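Ticket 915 – Altthorpe pool coping, bullnose tiles rocking after install
Opened by: Harpreet Paquette
Product: Sedum limestone coping, 30 mm

Six tiles on the north edge rock underfoot. Adhesive was Beaudoin flex, notched trowel, no back-buttering. Grout line has cracked at both corners.

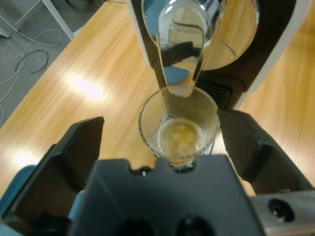
Attachment 1: clear glass, held upright

Brayden Nguyen, Trendow support: Lift one tile and check coverage. Roughly half coverage means voids – rebed with a full back-butter. Replacement tiles on order 931. Status: waiting on customer.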